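Téléopération : Vorance ouvre son jeu de démonstrations sur la saisie de gobelets

L'intégrateur Vorance a mis en ligne en mars un premier lot de démonstrations enregistrées par téléopération, consacré à la préhension de gobelets en plastique posés près d'une paroi. Le lot compte 1408 épisodes, tous produits sur la cellule d'essai Flurnness, au sein de l'atelier que l'entreprise partage avec le bureau d'études Jinside. Les données sont accessibles sur demande, accompagnées du protocole d'enregistrement et des fichiers de calibration.

La tâche paraît élémentaire : approcher la pince, saisir un gobelet, le soulever puis le déposer à distance de son voisin. La proximité d'un mur réduit cependant les trajectoires possibles, et deux objets qui se touchent ou se masquent partiellement compliquent le choix de la prise. Ce cas de figure est peu représenté dans les enregistrements internes de Vorance, réalisés jusqu'ici au centre du plan de travail, avec des objets isolés.

Les opérateurs travaillent selon deux modes. Dans le premier, ils guident le bras à la main, moteurs en compensation de gravité, et les positions articulaires sont relevées en continu. Dans le second, ils pilotent le bras à distance au moyen d'un bras maître de géométrie réduite, en s'appuyant sur le retour vidéo du poignet. Le guidage manuel représente 297 épisodes, le reste relève de la commande à distance. Les deux modes sont signalés dans les métadonnées et peuvent être chargés séparément.

Selon Meenakshi Semwal, responsable des essais chez Vorance, le guidage manuel donne des approches plus courtes mais introduit un biais : l'opérateur voit la table sous un angle que le robot n'aura jamais. En commande à distance, la décision se prend à partir de la seule vue embarquée, celle qui sera fournie ensuite à la politique apprise. Les hésitations, les reprises et les corrections d'orientation sont conservées dans l'enregistrement.

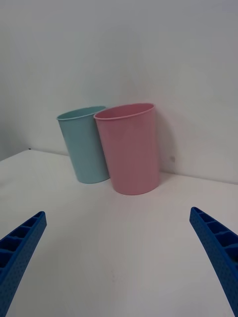

Estíbaliz Bermúdez se montre plus réservée sur ce dernier point et estime que conserver toutes les hésitations revient à les enseigner. Elle recommande de filtrer les épisodes dont la phase d'approche comporte plus de deux arrêts, ou au minimum de les pondérer à la baisse pendant l'entraînement. Elle relève aussi que la vue du poignet perd l'objet arrière dès que la pince s'engage sur l'objet avant, et juge qu'une caméra fixe, même de faible définition, devrait être ajoutée au protocole.

Vorance indique ne pas avoir retenu de caméra fixe pour ce lot, afin de limiter l'effort de recalage lors d'un changement de cellule. Un champ d'annotation précise en revanche, pour chaque épisode, le nombre d'arrêts détectés et leur durée, ce qui permet d'appliquer un filtre en aval. Le seuil de détection est fixé par défaut à une demi-seconde sans mouvement de l'effecteur ; il est modifiable dans le script de conversion.

Les essais d'apprentissage par imitation menés par Jinside portent sur un sous-ensemble de 492 épisodes, limité à la commande à distance. Satish Prajapati, qui a conduit ces essais, précise que les échecs se concentrent sur la fermeture de la pince, déclenchée trop tôt lorsque les deux bords supérieurs se superposent à l'image. L'ajout de l'ouverture mesurée des doigts aux entrées du modèle fait partie des pistes à l'étude. Aucun taux de réussite n'est communiqué à ce stade, le protocole d'évaluation n'étant pas figé.

Chaque épisode contient le flux vidéo du poignet, les positions et vitesses articulaires, la consigne d'ouverture de la pince et un indicateur de fin de tâche saisi par l'opérateur. Les épisodes interrompus sont fournis dans un répertoire distinct. La documentation, rédigée par Sarla Pandey, détaille la procédure de remise à zéro entre deux prises ainsi que l'ordre dans lequel les positions de départ sont tirées.

Un second lot est en préparation. Il reprendra la même tâche avec des gobelets empilés et une consigne de tri, toujours sur la cellule Flurnness.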